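Atelier de robotique Lakatos
Fiche méthodologique 2 : ramassage d'objets au sol avec le robot humanoïde
Mise à jour le vendredi 30 janvier 2026

La présente fiche s'adresse aux étudiants inscrits au module Zisen, salle 306. Elle décrit la procédure à suivre pour l'épreuve de ramassage au sol, inscrite au programme des rencontres de Garnholm en février. Sa lecture est obligatoire avant toute réservation de créneau. Chaque créneau dure 53 minutes, rangement compris.

1. Préparer la zone

L'épreuve se déroule sur la moquette, devant le canapé. Les objets sont disposés conformément au plan remis par l'encadrement : un coussin et, selon la variante tirée au sort, un ou plusieurs petits objets plats. Les câbles restent du côté droit du robot. Un membre de l'équipe se tient à proximité pendant toute la durée de l'essai, en chaussures fermées, et garde l'arrêt d'urgence en main.

Avant la mise en mouvement, l'équipe contrôle la vue de tête. Les deux mains, les deux pieds et le bord du coussin doivent y figurer simultanément. Dans le cas contraire, l'inclinaison de la tête est reprise depuis la console Flusine et le contrôle est recommencé.

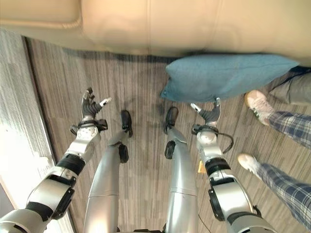
2. Abaisser le buste et présenter la main

La descente s'effectue à vitesse réduite, réglée à 30 % dans le menu des profils. L'opérateur fléchit d'abord les jambes, puis avance les bras. Les doigts demeurent ouverts jusqu'à la fin de la descente.

L'opérateur passe ensuite sur la vue de poignet. Le revêtement noir du robot forme des plis épais qui peuvent recouvrir partiellement un doigt et masquer une partie du champ. La position du coussin par rapport à la jambe doit être vérifiée avant toute approche : lorsque le tissu passe derrière la jambe, la prise se fait par le coin dégagé, sans tirer vers le robot.

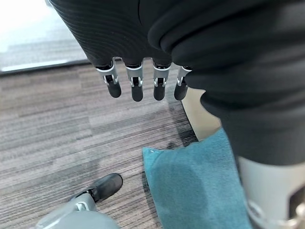 Viola Monti demande que l'on ne corrige jamais la position des pieds une fois le buste abaissé. Selon elle, la plupart des essais interrompus au premier semestre l'ont été pour cette raison, et il vaut mieux remonter entièrement, quitte à perdre le créneau. Cette consigne s'applique désormais à toutes les équipes.

3. Saisir un objet plat

L'objet plat constitue la partie la plus délicate de l'épreuve. L'opérateur procède dans l'ordre suivant :

Placer la main au-dessus de l'objet, doigts écartés et pointés vers le sol.
Amener l'objet sous l'intervalle entre les deuxième et troisième doigts.
Attendre la stabilisation de l'image. Un flou de mouvement sur les rayures de la moquette indique que l'image n'est pas exploitable pour l'alignement.
Descendre jusqu'au contact, puis fermer le pouce avant les autres doigts.
Relever la main verticalement et marquer un arrêt avant tout déplacement latéral.

Si l'objet glisse, la main est rouverte complètement avant une nouvelle tentative. Deux tentatives sont admises par essai. Le trajet du câble au sol est surveillé par l'assistant, qui annonce à voix haute tout rapprochement avec la main.

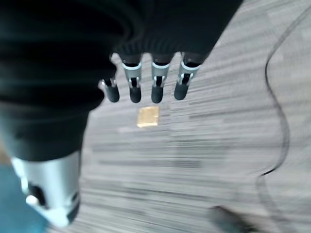 Vue de poignet : doigts ouverts au-dessus du carré doré.

4. Clore l'essai

Le robot est ramené en position de repos et les moteurs sont coupés avant que quiconque ne ramasse les objets. L'équipe enregistre les vues de tête et de poignet dans le dossier Zisen, sous le numéro de créneau, et complète le cahier d'essais : variante tirée, nombre de tentatives, motif d'interruption le cas échéant. Les essais dont le cahier n'est pas rempli le jour même ne sont pas pris en compte pour la sélection.

Les demandes de créneau supplémentaire sont à déposer par écrit auprès de l'encadrement, salle 306.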